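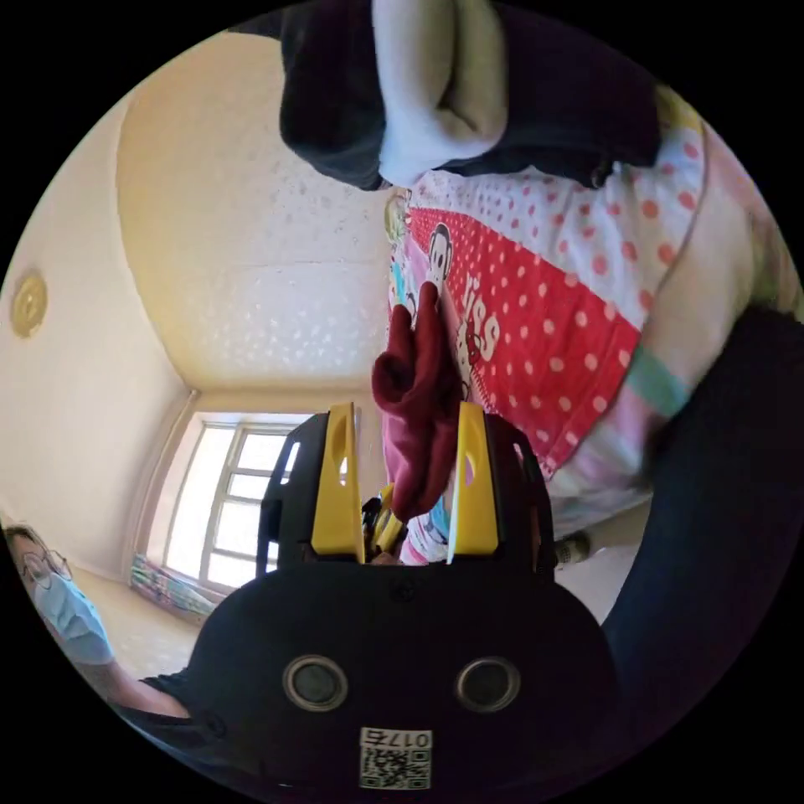

Rillura Pulley Clothes Airer

Ceiling-mounted airer with pine slats and cast iron ends. Made by Sedgwick and supplied with cord, pulleys, wall cleat and fixings for timber joists.

The airer uses the space above head height, where the warm air in a room collects. Load it at waist level, pull it up and tie off at the cleat. Socks and small items can be hung straight over the slats. Jumpers and sweatshirts are best folded over two slats so the shoulders keep their shape.

Duvet covers will dry on it too. Fold a single in half lengthways and drape it over the outer slats, with the buttons or poppers undone. A double needs the longer frame.

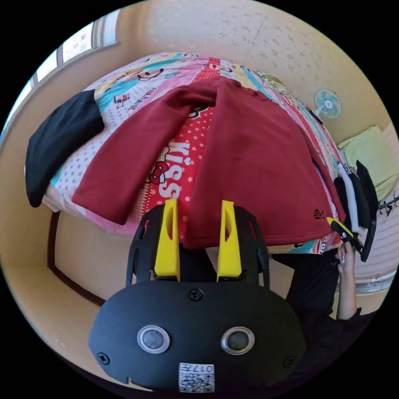 What is in the box

4 pine slats, sanded and unfinished
2 cast iron ends, black or cream
1 single pulley and 1 double pulley
Cotton cord
Wall cleat and screws
Fitting sheet

Fitting

Find the joists before you drill. Both pulleys must go into solid timber - plasterboard fixings will not hold a wet load. The double pulley goes on the side nearest the cleat. Thread the cord through the single pulley first and leave the ends long until you have tried the airer at full height.

If your joists run the wrong way, fix a batten across them and screw the pulleys to that. Barry Tunstall in our workshop can advise on awkward ceilings if you send him a sketch with measurements.

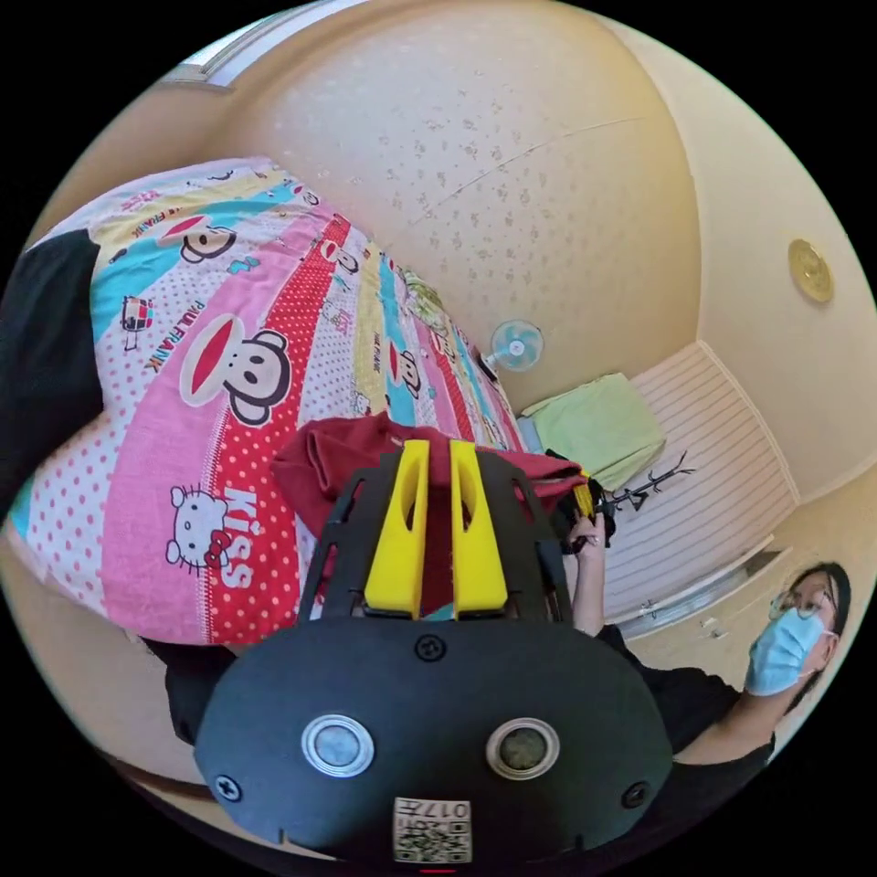

Murnilar Home Catalogue, page 41

Care and spares

Wipe the slats with a damp cloth and let them dry before use. Check the cord each August and replace it if it has started to fray. Replacement cord is sold under part number 203. Spare slats are cut to order, so please give the length in millimetres.

The iron ends carry a guarantee of 5 years. Cord and slats are not covered.

The older Nandum airer has been discontinued. Its pulleys are the same size as these, but its slats are thinner and will rattle in the Rillura ends. For Nandum parts, write to Dorothy Lightfoot at the spares desk.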